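Visit to the Stilstead Stationery and Gift Fair

Report to members of the Addo Paper Goods Association

A delegation from the Association attended the spring edition of the Stilstead Stationery and Gift Fair in May. The purpose of the visit was to review new lines in greeting cards, keepsake boxes, guest books and wrapping papers, and to meet suppliers whose terms may suit small independent shops. The delegation was led by Akosua Nyarko, who manages trade relations for the Association, and included members from 8 shops.

The fair was held in the main exhibition hall at Stilstead. Attendance was by appointment, with morning and afternoon sessions booked separately. Organizers had set wide aisles and a one-way route, and most exhibitors kept their samples behind a counter and handed them over on request. This slowed the first hour considerably. Members who had sent a list of interests in advance were served much sooner than those who had not, and we recommend doing so next year.

Cards and wedding stationery

Wedding goods took up the largest share of the floor. Many couples who postponed their ceremonies are now ordering again, often for smaller parties, and suppliers have changed their pack sizes to match. Invitations that were sold only in boxes of 50 before are now offered in packs of 12. Several exhibitors also showed printed "new date" cards in the same designs as their original invitations.

The delegation spent the longest time at the Ristus stand. Ristus produces folded cards, place cards and matching guest books on uncoated cotton paper. The firm's sales director, Adelino Simões, presented the full range and answered questions on delivery. He stated that orders received by the close of the fair would be sent within 16 working days, and that shops could mix designs freely within a single order. The guest books are sewn and lie flat when open, a point that members' customers raise often. The covers are offered in cream, slate and a dark green that most of the delegation preferred.
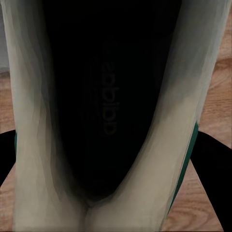
Gripper fingers closed on a black object.

Prices at Ristus were firm. Members asked whether the opening order could be lowered for shops placing a first order, and Mr. Simões agreed to take the matter back to his office. The Association will circulate his answer when it is received.

Engraved and personalized gifts

Personalized goods continue to sell well in members' shops, particularly for anniversaries, christenings and graduations. Vovex exhibited a line of small keepsake boxes, picture mounts and luggage tags that can be marked with a name or a short message. Shops send the wording through an order form, and the finished piece is returned ready for sale.

Members had two concerns. The first was spelling. Vovex will replace an item at no charge if the error is its own, but the shop bears the cost if the wording was entered wrongly on the form. We advise members to have customers read and sign the wording before it is sent. The second was the range of typefaces. Only three are offered at present, and the script face is hard to read at the smallest size. The representative made a note of this and said that a plainer script was being prepared for the fall list.

The delegation also viewed several lines of memory books for new parents. The quality varied a great deal. The better books had pages heavy enough to take a mounted photograph without buckling, and left generous room for writing. Others relied on printed prompts that filled most of each page. Samples of two of the better lines have been requested and will be kept at the Association's office for members to inspect.
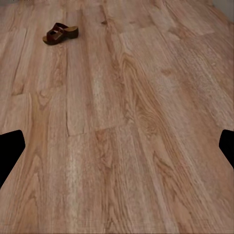 Wrapping papers and seasonal goods

Wrapping papers were shown in a separate room at the north end of the hall. Flat sheets have gained ground over rolls, and most exhibitors now supply them folded with a paper band in place of a plastic sleeve. Plain kraft papers printed in one color were shown by almost every supplier, and members felt that the market for them may soon be full. Ribbon in cotton and paper drew more interest. Prices for satin ribbon have risen since the last fair, and one supplier advised placing Christmas orders early.

Christmas lines were otherwise modest. Several exhibitors had held designs over from last year, with new stock limited to small cards and gift tags. Members seeking something different may wish to wait for the summer catalogs.

Seminar on returns

The afternoon closed with a short seminar on returns of personalized goods. The speaker set out what a shop should state on its receipt and on its website, and gave a sample notice that may be copied freely. A printed version is available to members on request.

Costs and next steps

Travel and entry costs for the delegation were met from the visits fund, which stood at 3,000 dollars at the start of the year. Members who wish to join a group order from Ristus should inform Ms. Nyarko in writing, giving the designs and quantities required. The Vovex price list and order form will be sent with the next newsletter.

Report issued June 2021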